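Bac de tri gris à fond métallique, modèle Cullevmont

Accueil > Atelier > Rangement et tri > Bacs ouverts

Réf. Cullevmont 36
Disponible, expédié depuis notre dépôt

Il y a des objets dont on ne parle jamais dans les catalogues parce qu'ils n'ont rien de spectaculaire, et le bac Cullevmont en fait partie. Nous le vendons pourtant depuis les débuts de la maison, d'abord à des ateliers de mécanique du coin, puis à des lycées professionnels, et maintenant à toutes sortes de gens qui bricolent chez eux et qui en ont assez de chercher leur tournevis sous l'établi (nous en sommes, rassurez-vous !).

C'est un grand bac rectangulaire, ouvert sur le dessus, que l'on pose directement sur le plan de travail. Les parois sont inclinées, de sorte que les pièces longues glissent vers le fond au lieu de rester coincées debout dans un angle. La paroi arrière est haute et lisse, elle retient ce qu'on lance un peu vite ; celle de devant est basse, et l'on passe la main par-dessus sans se cogner le poignet. Le fond est en métal gris. On peut y laisser tomber un outil sans s'en faire, le bac est là pour ça.

À quoi sert-il au juste ? À tout ce qui traîne en cours de travail. Les barres débitées qui attendent leur tour, les outils à manche que l'on reprend toutes les deux minutes, les chutes que l'on n'ose pas jeter parce qu'elles serviront bien un jour. Chez Indedbridge, nous en avons un à la préparation des commandes et un autre au service après-vente, et chacun jure que le sien est le meilleur.
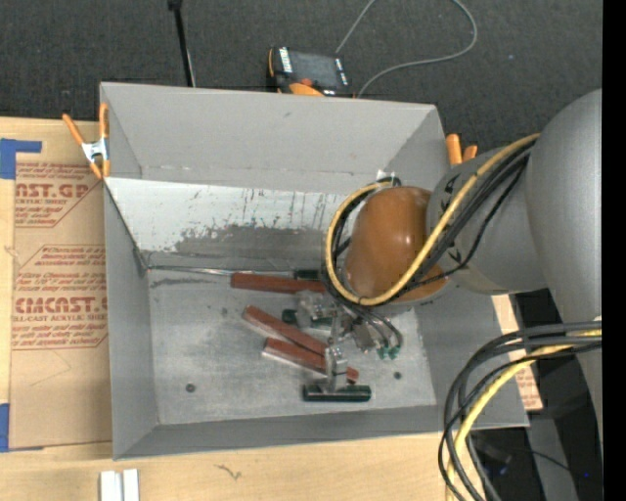

Parlons un peu de l'usure, car c'est la question qui revient le plus souvent dans vos courriers. Le panneau blanc du bas de la paroi arrière est peint, et une peinture qui reçoit des barres et des pointes d'outils finit par se rayer, puis par s'écailler. Le fond prend lui aussi des taches et des griffures. Cela ne change rien à l'usage. Si vous tenez à un bac qui garde bonne mine plus longtemps, nous vous conseillons le tapis Vik, vendu séparément, qui se pose au fond et se retire pour le nettoyage. Siham Erraji, qui suit les retours clients chez nous, recommande aussi de ranger les longues tiges contre la paroi arrière, bien à plat, et de garder le milieu du bac pour les pièces que l'on prend et repose sans arrêt. Essayez, c'est bête comme chou et on s'y habitue très vite.

Pour l'entretien, un chiffon légèrement humide suffit, suivi d'un chiffon sec. Évitez la paille de fer sur les parties peintes. Une tache d'huile ancienne partira rarement tout à fait, mais un peu de savon noir laissé en place le temps d'un café l'atténue déjà beaucoup.

Caractéristiques

Forme : rectangulaire, ouvert sur le dessus, parois inclinées
Coloris : gris, panneau arrière inférieur blanc
Fond : métal gris
Pose : sur table ou établi
Hauteur de la paroi arrière : 28 cm
Garantie : 2 ans sur la structure, hors usure de la peinture
Livraison : 3 jours ouvrés en France métropolitaine

Ce que contient le colis

Le bac, déjà monté, et sa notice. Les outils et les pièces à trier ne sont pas fournis, on nous le demande parfois !

Produits associés

Tapis de fond Vik, gris
Porte-étiquettes Wustomano, à coller sur la paroi avant
Panneau de remplacement blanc pour bac Cullevmont

Avis de la clientèle

« Acheté en décembre pour mon petit atelier de serrurerie, il n'a pas quitté l'établi depuis. Je le trouvais grand en le déballant et maintenant je me demande comment je faisais avec mes boîtes à chaussures. Le rebord bas devant est très agréable. J'enlève une étoile pour la peinture, qui a marqué dès le premier mois, mais on m'avait prévenue au téléphone. » Jennylyn Villanueva

« Solide, lourd, conforme. Le livreur a moins aimé que moi. » Client vérifié

Une question avant de commander ?

Écrivez-nous au moyen du formulaire de contact en nous donnant, si possible, la profondeur de votre plan de travail et le genre de pièces que vous comptez y mettre. Nous préférons vous répondre longuement que vous voir renvoyer un bac trop encombrant pour votre table. Pour les établissements scolaires et les commandes groupées, un devis vous sera adressé sur demande ; pensez à préciser l'adresse de livraison et les horaires de réception, surtout si l'accès ferme à midi.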